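From the Warkbridge Family History Circle: the lodging house ledger

Our work on the Meris Street lodging house continues, and we have now reached the last pages of its second ledger. The two ledgers together hold 3,747 entries. Each entry gives the name of the lodger, the number of nights and the price, and sometimes the ship on which the person arrived.

Many lodgers came from Morkomholm to work in the rope factory. The clerk wrote their names as he heard them, so one family can appear under four or five spellings. We keep the spelling of the ledger in our index and put the likely modern form after it in brackets. Please search for both.

In around 100 entries the clerk wrote only "Obi" beside the price. At first we took this for a surname. Now we believe it is a short form of the Latin "obiit", meaning that the lodger had died, but we could match only 2 of these entries with the burial register. Members who have seen this mark in other account books are kindly asked to write to us before August.

The typed index can be read in our room on opening evenings. Copies of single pages may be ordered by post.

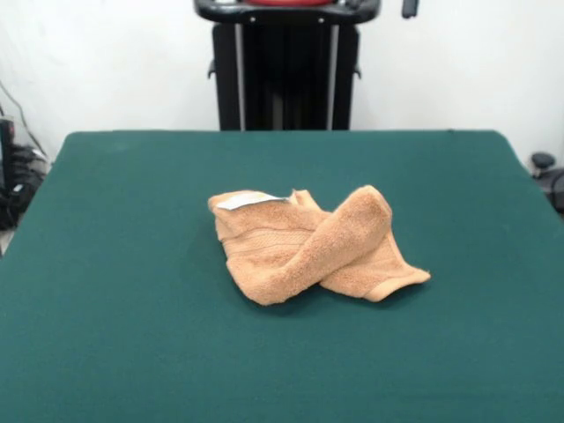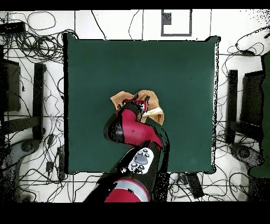

One member has already replied that her great-grandfather has this mark beside his name, yet he paid rent in the same house two years later, and she asks if it could mean a debt that was forgiven.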